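2021-01-06

Theater diary, Drindavham

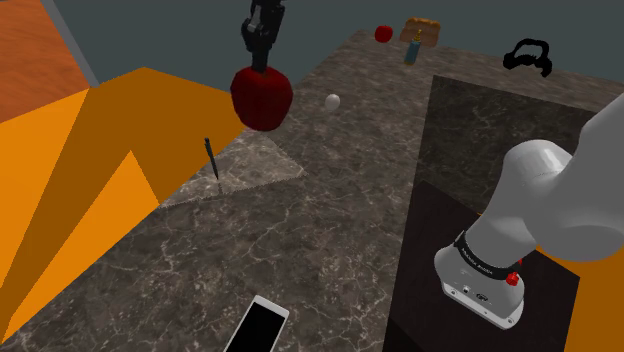

Clorkden, streamed

Watched the Clorkden players' new online piece at the kitchen table, laptop propped on two cookbooks. It went up in November and the website says 1,829 people have seen it. I'd like to know how long they stayed. My guess is that the number includes everyone who clicked, heard the first speech and went to see what was in the fridge.

The play is Bañuelos, a family story about a bakery and a will. Yareli Magaña plays the older sister and she is good. She let a line about the rent just sit there, and for a minute I forgot I was in my socks. Then the sound dropped out and we all got a message about our patience.

The program notes call it "a new form." I've read that about four shows since spring. What I saw was five people in five boxes, looking a little to the left of each other. The brother handed a letter out of one side of his box and it came into hers a different color. Did no one check the envelopes?

The talk afterward was worse. Jekel, who directed, said the distance between the actors WAS the play. Maybe. The script was written for a stage, though, and I saw it read in the old hall with the radiators banging, and it didn't need any distance then. I typed a question about that. It wasn't picked. Someone asked about the hats.

Ticket was 10 dollars, pay more if you can. I paid 10.

They promise a second version in the spring with "audience choices." I don't trust audience choices. I've sat in audiences.

Still thinking about the rent line, so there's that. Look up what else Magaña has done. Find the reading script, I think it's in the box under the stairs.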